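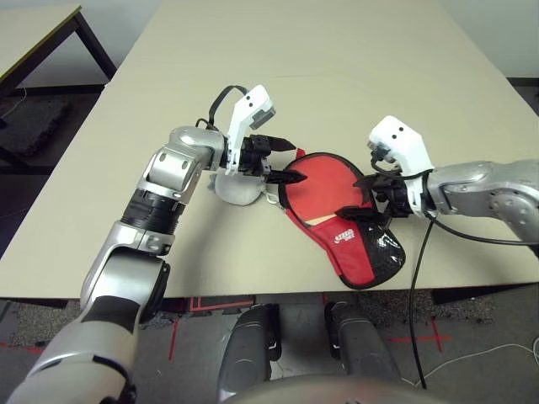
Plaltton Table Tennis Bat Case: review after one club season

Reviewed by Johanna Tanner

Price paid: $24
Colour: red and black
Holds: one bat (two at a squeeze)
Score: 4 out of 5

I play social table tennis two nights a week in the hall at Parkance and I've carried my bat in just about everything, including a bread bag. The Plaltton case is the first proper cover I've paid for. I bought it at the end of summer and it has been in and out of my work bag ever since, so this covers a full season of ordinary use.

Shape and size

It is a bat-shaped case, round at the head and narrower at the handle end. I prefer this to the rectangular type. A rectangular case gives you room for balls, a towel and a sandwich, but it takes up half a backpack. This one slides down the side next to my drink bottle.

My bat is a plain shakehand all-wood blade with a flared handle and medium sponge on both sides. It goes in without a fight. The handle is the tight part. If you have built yours up with a thick grip tape, take it to the shop and try it first. Sulastri Manurung, who I play doubles with, uses a penhold bat with a short handle and hers slid about in my case more than I would want.

You can get two bats in if the rubbers are thin. I did it for an away night and the zip closed, but the rubbers were pressed hard against each other and I had to put film sheets between them. I would call it a one-bat case and leave it there.

Material

The top part is red fabric with a black piping edge. The lower part has a black mesh panel with a shiny layer over it. There is a small white logo printed on the red, close to where the black starts. Mine has started to lose a bit of its print on one side from rubbing against keys.

The padding is thin. It will stop scuffs and it will keep the edge of the blade from chipping against a laptop charger. I wouldn't check it in as luggage or let anybody sit on it. If you want real protection, buy a hard shell and accept the bulk.

The red fabric marks easily. Ballpoint does not come out. Court dust does, with a damp cloth and a drop of dishwashing liquid. Don't put the case through the washing machine. I did mine once on a cold cycle and the padding went lumpy near the handle end, and it has stayed that way.

The piping has held up well. I've had cheaper covers where the edging split at the curve within a month and the stitching followed soon after. No loose threads on this one so far.

The zip

The zip is the reason it loses a point. It runs smoothly around the wide part of the head and then catches where the case narrows. You learn to slow down there and pull slightly outward. I rubbed a candle stub along the teeth in August and that improved it, although it needed doing again six weeks later.

The puller is small. With cold or sweaty fingers it is fiddly, so I tied a loop of cord through mine.

Check that it is closed right to the end before you pick it up. With the zip left short there is enough of a gap for the edge of the bat to poke out, and that is the bit of the blade that gets knocked.

Using it with a drawstring bag

I keep a little white cloth drawstring bag with my kit and use it for balls. The case has nowhere to put them, and balls loose in a backpack get crushed. If your bat has tacky rubbers, a soft bag like this is also handy as an inner sleeve for short trips, provided it is clean and has no fluff on it. Cotton lint on a tacky rubber is a nuisance to get off. For anything longer than the drive home I use proper protective film.

Compared with the others I looked at

The Ginting single cover was $6 cheaper. It is a similar shape with a plain nylon face and almost no padding. The zip was better, I have to say. If all you need is something to keep the dust off, buy that one.

The Dadness double case costs a good deal more and has a separate ball pocket and a hand strap. Sulastri has one and likes it. It is rectangular and heavier, and she carries it on its own because it won't fit in her bag with anything else.

Things I would change

A larger zip puller. A loop at the handle end so it can hang on a hook. Slightly more room at the throat. A darker colour option for people who throw their bag on the floor, although I'll admit the red is easy to find at the bottom of a full bag or under a bench at pack-up time.

Care notes

Let the bat dry before you close it in. I wipe the rubbers with a damp sponge after play, leave the bat on the kitchen bench until 9 pm or so, then put it away. Shutting it in straight after cleaning leaves a musty smell in the lining, and it takes days of airing to get rid of.

Don't leave the case in the car in summer. That goes for any case. The glue under the rubber lifts at the edges and you'll be up for a new sheet.

Who should buy it

Club and social players with one bat and a bag that already has too much in it. Also school kids, as long as they know how to treat the zip. If you travel to tournaments or have expensive rubbers, spend more and get something rigid.

Update: the shop has since told me they will swap any case with a faulty zip if you bring the receipt. I had thrown mine out.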